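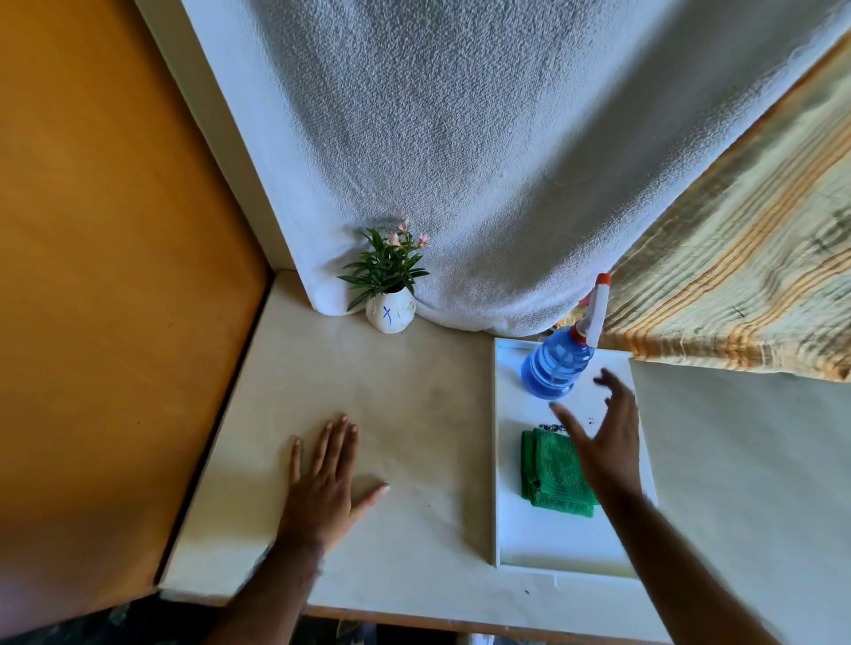 When should a rancher test stock water for sulfate before spring turnout?

Samples should be taken after the ice is off and runoff has settled, early enough that results are back before cattle go to grass. For herds turned out in May, that means sampling in April, with a second sample in midsummer on any dugout or shallow well that tests high.

Print this article | E-mail this article

Sulfate readings vary widely between neighboring water sources, Hollance sampling shows

12 Mar 2020

Two water sources on the same grazing unit can differ enough in sulfate that one is suitable for all classes of cattle and the other is not, according to results from last season's stock water sampling in the Hollance grazing district.

A well-fed tank on the Siu unit tested at 479 milligrams per liter sulfate. The Ralden dugout, on the opposite side of the same pasture, tested at 1,127 milligrams per liter. Both samples were collected the same morning and analyzed at the Nastden laboratory.

"The two sources serve one herd, and the cattle choose between them," said Ho-yin Kuo, livestock water specialist for the district. "If the tank float fails or the cattle are fenced to the dugout side, their sulfur intake changes that day. The producer may not see a difference in the water at all."

High-sulfate water is often clear. Taste, smell and color are poor guides to its mineral content. A rotten egg odor points to hydrogen sulfide, a different compound, and the absence of odor says nothing about sulfate.

What the numbers mean

Sulfate in water is usually reported in milligrams per liter (mg/L) or parts per million (ppm). For stock water the two units can be treated as equal.

Commonly used guidelines place the desirable upper limit for calves at 500 mg/L sulfate and for mature cattle at 1,000 mg/L. The Siu tank falls under both. The Ralden dugout exceeds both.

A reading above the guideline does not mean cattle will become ill. It means that water has become a significant part of total sulfur intake and that the rest of the diet has to be considered along with it. Sulfate is one-third sulfur by weight, so a sulfate reading is divided by three to get the sulfur content of the water. On that basis the Ralden dugout supplied 376 milligrams of sulfur in each liter the cattle drank.

Intake depends on temperature, lactation, body size and the moisture content of the forage. A lactating cow on mature grass in hot weather may drink twice what she drinks on lush grass in a cool spring. The same water therefore delivers much more sulfur in August than at turnout, even if its concentration does not change.

In a dugout, concentration usually does change. Evaporation removes water and leaves salts behind. Where there is no fresh inflow, sulfate and total dissolved solids climb through the summer and are highest when cattle are drinking most.

Effects on cattle

Bacteria in the rumen convert sulfate to sulfide. Some of the sulfide leaves the rumen as hydrogen sulfide gas, which is belched and partly inhaled. At high enough levels it can damage brain tissue and cause polioencephalomalacia, commonly called polio. Signs include blindness, staggering, head pressing, muscle tremors and animals that go down and cannot rise. Cattle showing these signs should be moved off the suspect water and seen by a veterinarian without delay.

Losses at moderate sulfate levels are harder to see. Sulfur ties up copper in the digestive tract, and more so when molybdenum is also high. Copper shortage may show up as a faded or rough hair coat, reduced conception, weak calves and a poor response to vaccines. Cattle on high-sulfate water also tend to drink less, and cattle that drink less eat less. The result is lower gain.

"Copper is where most of the questions come from," Kuo said. "Someone has a mineral program that looks adequate on the tag, and liver copper comes back low. The water report has to be read next to the mineral tag. Read separately, each can look acceptable."

Cattle brought in from areas with low-sulfate water are at greater risk than cattle raised on the source. New arrivals may refuse the water for a day or more. Yearlings bought for grass should be watched closely during this time and, where possible, started on the better source.

Other sources of sulfur

Total dietary sulfur is the figure that matters, and water is only part of it. Distillers grains, corn gluten feed, molasses-based supplements, and some mustard-family forages can all be high in sulfur. A supplement that causes no trouble on a low-sulfate well can push the total over the tolerable level on a dugout such as Ralden.

Producers who feed distillers grains on pasture should have both the feed and the water tested. Sulfur in distillers grains varies from plant to plant and from load to load, and book values should not be used where the water is already known to be high.

Mineral mixes need the same attention. Copper sulfate adds only a small amount of sulfur at normal feeding rates, but copper in that form is more easily tied up. Mixes for high-sulfate areas often carry part of the copper in an organic or hydroxy form. Free-choice mineral intake may drop where the water is salty, as cattle already meet much of their need for salt when they drink. Intake should be weighed and recorded, and the salt content of the mix adjusted if cattle are leaving it.

Taking the sample

Kuo recommends the following procedure.

Use a clean plastic bottle, preferably one supplied by the laboratory. Bottles that have held milk, soft drinks, or cleaning products are not suitable.

Rinse the bottle and cap with the source water before filling.

At a well, run the pump long enough to clear the line, then fill the bottle at the hydrant or inlet. A sample dipped from the tank reflects evaporation and whatever the cattle have added to it.

At a dugout, sample where the cattle drink. Reach out from the bank and fill the bottle below the surface, without stirring up the bottom or collecting surface scum. If water is pumped from the dugout to a tank, sample at the outlet of the pipe.

Label the bottle with the source name, date and class of livestock. Keep it cool and deliver it promptly. Sulfate itself is stable, but nitrate and bacterial tests are affected by warm storage.

A basic livestock panel covers total dissolved solids, sulfate, nitrate, pH, sodium, calcium and magnesium. Iron, manganese and molybdenum can be added where mineral problems are suspected. Testing for blue-green algae is a separate procedure with its own handling rules and should be arranged with the laboratory beforehand.

A handheld conductivity meter is useful between laboratory tests. The meter estimates total dissolved solids and does not measure sulfate. Once a source has been tested in a laboratory, however, a rising conductivity reading is a fair sign that sulfate is rising with it. A source with low total dissolved solids cannot be high in sulfate, which makes the meter practical for screening.

Options where sulfate is high

The simplest measure is to change the grazing order. Pastures served by dugouts can be grazed early, when the water is fresh and intake is low, and pastures served by better wells saved for late summer. Dry cows can be placed on the poorer source and pairs or yearlings on the better one.

Fencing the dugout and pumping to a tank keeps cattle out of the water and reduces mud, manure and algae. It does not lower sulfate. Blending does, provided a second source is within reach of a pipeline. Equal parts of the Siu and Ralden sources would give a blend at 803 mg/L, below the guideline for mature cattle and still above the one for calves.

Blending needs a tank large enough for the two flows to mix and a float on each line. If one float sticks, the herd is on straight water from the other source, and the tank should be tested after any repair.

Reverse osmosis removes sulfate effectively, but cost and the volume of reject water make it hard to justify for a range herd. Ordinary water softeners exchange calcium and magnesium for sodium and leave sulfate in place. Chlorination and aeration have no useful effect on it either.

Hauling water is an emergency measure. A herd of 100 pairs can empty a small truck tank in less than a day in hot weather, and cattle that have run out will crowd the tank when it is refilled. Extra trough space should be set out before hauling begins.

Sampling this spring

The district will accept stock water samples again this spring for forwarding to Nastden. Each operation may submit up to 6 sources at the group rate. Bottles and submission forms are available at the Hollance office, and filled bottles should be returned the day they are collected. Reports are mailed to the producer, with a copy to the herd veterinarian on request.

Producers who sampled last year should use the same source names on the form so the results can be compared. Dugouts that were cleaned out, deepened or went dry over the winter should be treated as new sources.

Contact: Hollance Grazing District, Livestock Water Office
© 2020 Hollance Grazing District. All rights reserved. | Back to top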